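How to Read a League Table

When a soccer season is running, every newspaper and every club page shows a box full of names and numbers. This box is the league table. For many children it looks like homework in mathematics, but you need only adding and subtracting to understand it.

What is a league?

A league is a group of teams which all play against each other. In a cup, one bad day can send you home. In a league you continue to play also after you lose, and all your results are collected together. When the last game is finished, the team on the top of the table is the champion.

Let us take a very small league with four teams. Their names are Furnora, Fillholm, Vainio and Clilley. Every team plays one time against every other team, so each of them has three games. A real league is bigger, and usually the teams meet two times, once at home and once away.

How do you get points?

If you win a game, you get 3 points. If the game ends with the same number of goals for both teams, it is called a draw (or a tie), and both teams get 1 point. If you lose, you get no points.

It does not matter for the points if you win by one goal or by ten. A win is always 3 points. It also does not matter how many people came to watch. When Furnora played against Vainio there were 728 people in the stands, and when Fillholm played against Clilley it was raining and almost only the parents came. Both winners got the same 3 points.
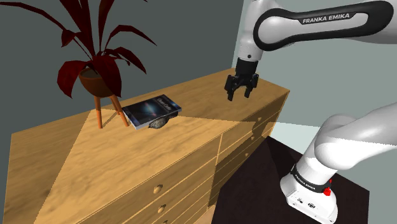

A closed book on top of a wooden dresser.

The results

Here are all the games in our small league.

First Tuesday:
Furnora 4, Vainio 0
Fillholm 2, Clilley 1

Second Tuesday:
Furnora 1, Fillholm 1
Vainio 2, Clilley 0

Third Tuesday:
Clilley 1, Furnora 0
Fillholm 1, Vainio 1

Try to count the points with a pencil before you read more. Take one team at a time. Fillholm, for instance, won one game and had two draws. That gives 3 + 1 + 1, so Fillholm has 5 points.

The finished table

Team, Played, Won, Drawn, Lost, Goals for, Goals against, Goal difference, Points
Fillholm 3, 1, 2, 0, 4, 3, +1, 5
Furnora 3, 1, 1, 1, 5, 2, +3, 4
Vainio 3, 1, 1, 1, 3, 5, -2, 4
Clilley 3, 1, 0, 2, 2, 4, -2, 3

What do the words mean?

Played is how many games the team has had until now. Look at this number first! If one team has played more games than another, the table can fool you a little. A team in third place with one game more to play can perhaps still climb.

Won, drawn and lost tell how the games ended. If you add these three numbers, you must get the same number as under "played". If you do not, somebody has made a mistake.

Goals for means the goals that the team has scored. Goals against means the goals that the other teams have scored against it.

Goal difference is goals for minus goals against. Furnora has scored 5 goals and let in 2, and 5 - 2 is 3. We write a plus sign in front. Vainio has scored 3 and let in 5, so there we go below zero, and we write a minus sign — like on a thermometer in winter.
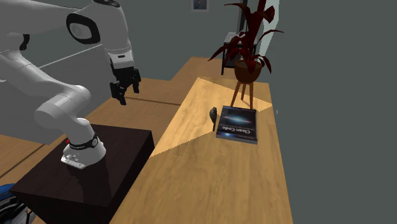
White robotic arm on a dark pedestal.

What happens if two teams have the same points?

Look at Furnora and Vainio. Both have 4 points. Who shall stand above? In many leagues you look at the goal difference. Furnora has +3 and Vainio has -2, so Furnora is second and Vainio is third. The big win on the first Tuesday helped Furnora a lot here, even if it gave only 3 points on the day.

If the goal difference is also the same, many leagues look at who has scored the most goals. Other leagues look first at the game between the two teams, and the winner of this game goes above. The rules are decided before the season starts, so that all teams know them.

But Furnora scored the most goals of all!

Yes, and Furnora still did not win the league. Some children think this is unfair. Furnora scored 5 goals and Fillholm only 4. But Fillholm did not lose a single game, and the points are counted before the goals. Goals help you to win games, and when two teams have equal points they can also help you in the table.

Up and down

In large countries there are many leagues, one above the other, like floors in a house. The best teams on one floor can often move up to the next floor when the season is over. This is called promotion. The teams at the bottom may have to move down, and that is called relegation. For this reason a game between the two last teams can be very exciting. Not all countries do it this way, and in some leagues the same teams stay every year.

Make your own table

You can make a league with your friends, also if you have only a small yard or a table game. Write the names of the teams on a paper and make columns for the numbers. Use a pencil, because the numbers change after every game. A good check is to add together the goal differences of all the teams. The answer must be zero. In our league it is +1 +3 -2 -2, and this makes 0.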